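May 2021 - trinket sorting, Erkbridge room

Fermín Daza reckons one box is enough for the wrist things and the small metal bits together. I have my doubts. Small pieces sink to the bottom and you end up tipping the lot out to find one ring.

We used the brown cardboard box with the torn front, on the round glass table. The low front makes reaching in easier, I'll give him that. The cloth under the glass is another matter - gold bands and printed fruit are a poor background when you're hunting for a gold ring.

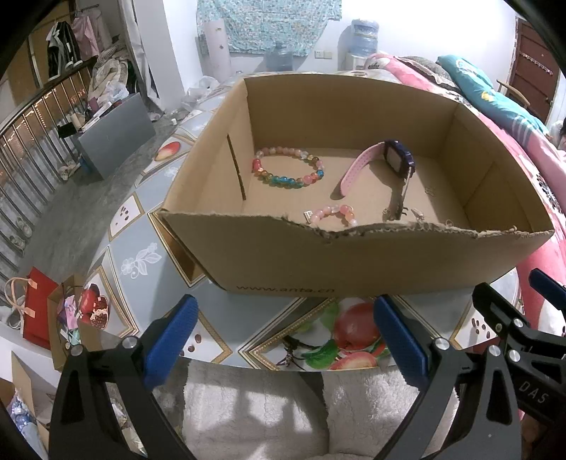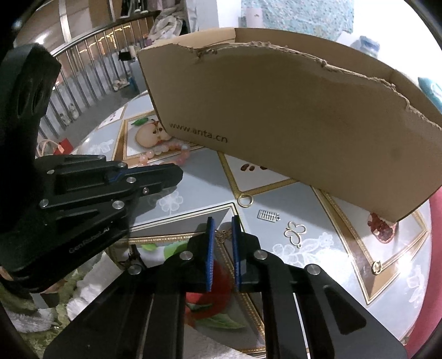

## Still to settle

- Beads and watch in one box, rings and charms in another? Fermín says no need. Not convinced.
- Plain sheet over the glass before the next go. Brunwood had some in February, 300 to a pack, far more than we want.
- The Ellance tray has 16 pockets and costs more than the contents deserve. The abacus charm might fit. I'd want to try it first.
- Label for the box. Fermín wants "misc", which tells me nothing.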